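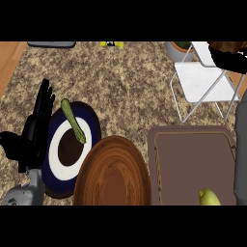

To: Drarley Shared Workshop list
Subject: Re: simulation before hardware?
Date: Tuesday, March 5, 2024

Hello all, and thanks for the patience while I got around to answering this one. I've been meaning to write it up properly ever since the question came in, and then the bearings for the left shoulder arrived and you can guess where my weekend went.

> I've been reading along with the two-arm build and I'm tempted to
> try one at home, but I can't see spending the money on a pair of
> hands before I know I can make them do anything. Did you get much
> out of the simulator, or did you end up throwing it all away once
> you had real parts on the bench? Also, why food?

Yes, I got a great deal out of it, and I'm still using it most evenings! I set the whole thing up in Skirnstead on my old desktop, with two gray arms and black hands, and I laid out a rug with the sort of things I'd like the real one to handle someday. A plate, a round wooden board, a tray with a rim, a pear, something long and green lying across the plate. The folding seat and the bits of wood floor are only there to make it feel like a room (my own living room has worse clutter, believe me).

As for why food, well, it comes in such awkward shapes. I started with plain blocks, like everybody does, and got very pleased with myself, and then I gave it a pear and had to rethink the wrist from the beginning.

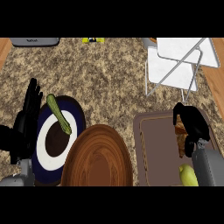
The croissant has been my favorite test of the lot. I'm driving the right hand on its own for now and leaving the left one parked open over by the plate, which keeps the debugging down to something I can manage after supper. My first grip settings closed far too hard, so I brought the closing speed down to 5 on the Aliyu controller board's scale, where the default is 100, and I've been much happier since. If you use a different board your scale won't match mine, so do start low and creep up.

What didn't carry over so well was friction. I had a rim on the tray that gave me no trouble at all in software, and the one I cut in the shop caught a fingertip every time until I sanded it back. I'd budget a few evenings for that kind of thing.

If you'd like the scene file, write to me off list and I'll send it along with my notes from November, which are messy but have all the joint limits in them. I also have 4 spare servo horns from the Ostalier kit, free to whoever wants them. They're in the drawer under the drill press.

Warm wishes, and do tell us what you decide.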